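Table talk: what's living on the bench this month

31st March

Hello again from the beige end of the Sanside building! I promised after the December issue that I'd write about the long table, and a promise is a promise (even when it's this overdue). The thing I get asked about most is the black bracket, so let's begin there. 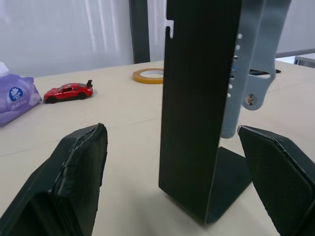

I've grown very fond of it. It stands up on its own foot, which makes it handy for trying things out on, and it never seems to get put back in the cupboard. We took on a batch of 50 from Danden last winter and I still can't walk past one without picking it up.

I do like a clear table, mind you. Plenty of bare top in the middle, bits and bobs pushed to the back, and everyone's elbows are happier!

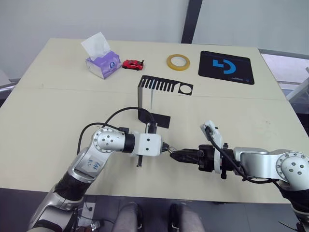
The bracket, properly

It's one piece of black sheet metal, bent, with a row of narrow slots along the top like a comb and a round hole at the end.
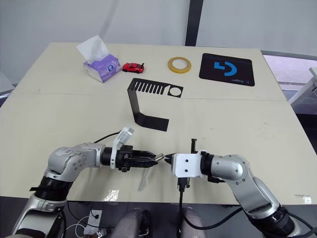 My own plan is to put a couple up at home for cables, as I've got a drawer full of them and no patience left. The Pop catalogue has a longer one, but the short one suits me fine.

Now, the back row. The tissues are in a white and lavender box, and next to it sits the little red car with its spoiler, which I'd be sad to see go in any tidy-up. Please leave it be. The mouse pad can stay too, at least until I find a better home for it. 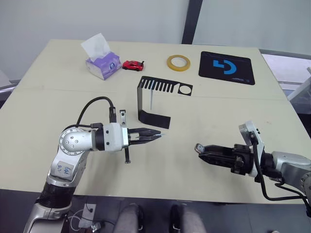

Odds and ends

The Sastik order form is by the kettle, so add your name if you want tape. Last orders before the next issue, please!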